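Caps, Handles and a Free Pen: An Open Day at Prusodico

By Diễm Vũ

I have been to open days at a brewery, a salt mine and a place that made only ladders. The brewery had the best ending and the ladders had the best guide. What I had never done was spend a spring Saturday's worth of good will, on a working day, looking at how a plastic bottle gets its handle.

Prusodico makes bottles. More exactly, it makes the empty kind, and sends them off to other people who put things in them. You have almost certainly held one and you have almost certainly not thought about it, a fact the company mentions in its brochure with what I took to be some pain. Once a year it opens the Midgate plant to the public, and this year I put my name down, got a confirmation email with a cartoon bottle waving at me, and set my alarm.

I should say that I like packaging. My kitchen drawer has a jar lid section. I once kept a mustard pot for years for the sound it made when it closed. So what follows is the report of a friendly witness, and anyone hoping for an exposé of the closures industry should look somewhere else.

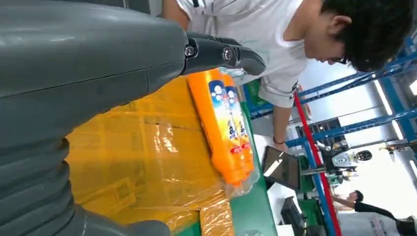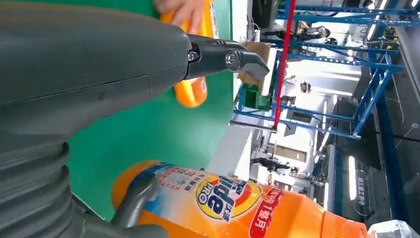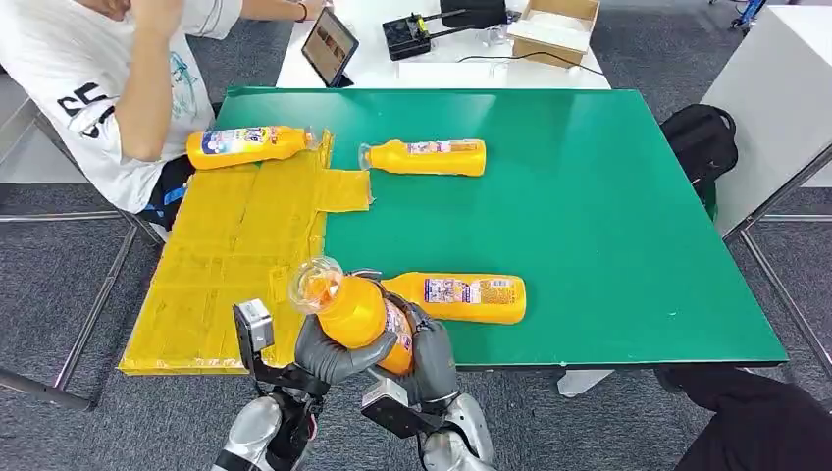 MIDGATE, April

The bus from the station leaves you at a stop called Pendska Road, across from a tile showroom, and from there you walk beside a long hedge until you begin to doubt yourself. Then there is a gate, and a man with a clipboard, and a second man whose job was to hand over the lanyards once the first man had found your name. I was visitor 78. I mention it because I was called 78 for the rest of the morning, and by lunch I was answering to it.

We began in the training room with coffee and a film. The film was made some time ago, judging by the haircuts, and had a flute on the soundtrack. A bottle rose slowly out of darkness. A voice asked us what a bottle was. Several people in my row looked as if they had a view on this, but the flute came back in and the moment passed.

After the film came the safety talk, then the shoes. If you had come in open shoes you were lent a pair of slip-on steel toe caps, which go over your own footwear and make everybody walk like a duck in a parade. I had come in boots, having read the email, and was insufferable about it until we got to the hairnets.

The blow molding hall is loud and warm and smells like the inside of a new lunch box. What happens in it is this. A tube of soft plastic, called a parison, comes down out of the machine looking like something you would rather not discuss at the table. Two halves of a mold close on it. Air goes in, the plastic goes out to the walls, the mold opens, and there is your bottle with a frill of waste on it like a badly cut pie. The frill is trimmed off, ground up and sent back to the start. Our guide had plainly explained this many times and still watched the mold open every single time it did, mid-sentence, like a person with a television on behind you.

The handle, it emerged, is the hard part. A plain bottle only has to be an even thickness all the way around. A bottle with a handle has a hole through it, and the mold has to pinch the plastic together to make that hole without leaving the inside of the grip as thin as a balloon. Get it wrong and the thing splits at the exact spot where somebody's fingers are. There was a display of splits. I spent longer at it than I did in the last art museum I paid to enter.

Next, the drop test, which was the crowd's favorite by a distance. Bottles are filled with water, capped, and let go from a height onto a steel plate. We were invited to stand behind a screen and guess which would survive. The children in the group, of whom there were plenty, wanted none to survive. They got one good burst, straight up the screen, and the cheer brought someone out of an office.

I asked what height they used. The guide said it depended on the customer. I asked who the fussiest customer was. The guide said that was a very good question and showed us the torque bench.

At the torque bench they measure how hard it is to take a cap off. I had assumed that caps were as difficult as they are out of spite. In fact somebody sets it. Too loose and it leaks in the truck, too tight and you get letters. The company keeps some of the letters in a binder, with the names blacked out, and you could leaf through them while you waited for your turn on the machine. One ran to several pages and included a drawing. Another said only "Well, you win," and I have thought about its author every day since.

Then it was my turn. You grip the cap, you twist, and a dial tells you what kind of person you are. I scored 2, in units that I did not write down and that were possibly not explained. The boy ahead of me had done better. He was wearing a cape.

Lunch was in the canteen and was perfectly good: a hot dish, a cold dish, and a pudding in a pot made by a competitor. I pointed this out at my table and learned that everybody at the table had already noticed and that two of them worked there.

The afternoon was meant to be the color room, and for me it was the best of it. All the colors in a bottle come from small pellets mixed in with the clear ones, and the pellets live in drawers, like spices. Red, it seems, gives no trouble. White is expensive. Orange is a misery, as it looks like one thing under the lights in the plant, another in a supermarket and a third in the photograph the customer sends when complaining. The woman who runs the room opened a drawer of sample chips, all orange, all rejected, and ran a fingertip along them in the way people do with piano keys. She told us she can no longer buy curtains with her husband.

There is a small museum at the end, in what used to be the bicycle shed. It has early caps, a wooden pattern for a bleach bottle, a wages book, and a glass case about the Tsao closure, a two-part lid that was going to change everything and then didn't. The case says it was "ahead of its market." A retired fitter standing next to me said that you couldn't get it open. He had been on the team. He seemed to bear it no grudge, and showed me with his hands how it was meant to go: press here, lift there, turn, and by then, he said, your wash has finished.

The gift shop is a trestle table. I bought a tea towel with a cross section of a screw thread on it and was given a pen for nothing. The pen has a cap. The cap is very slightly too tight.

Practical notes, for anybody thinking of going next year. Book early, as they take 400 visitors over the day and turned people away at the gate, politely, with a pen. Read the email about shoes. The parking lot has room for 600 cars, a number I was told with pride, though the bus is fine and the hedge does end eventually. Earplugs are provided but the orange ones are softer than the blue ones, so reach into the bottom of the box. Strollers can't go into the molding hall, though they are allowed everywhere else. The last tour skips the drop test so they can mop.

I missed the bus back by a few seconds and waited at Pendska Road with the tile showroom for company. I opened and closed the pen. Then I walked back along the hedge, because I had left my scarf on the torque bench, and the man with the clipboard said, "Ah, 78," and already had it on his chair.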